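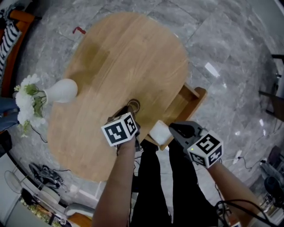

A reader in Niltano writes that a drawer in an oval table is a gimmick, and that she would never give one house room. I half agree. The Collet catalogue promises "a place for everything", which is a lot to ask of one small drawer. Ours opens at the side and takes napkins, if you fold them meanly.

Oval top, honey-brown, grain running lengthways. The darker blotches are what I'd haggle over. Jemow wanted 400 for one like it and wouldn't drop 20.

White flowers, artificial. I remain unconvinced, but they do cheer up a grey marble floor.

18 June 1999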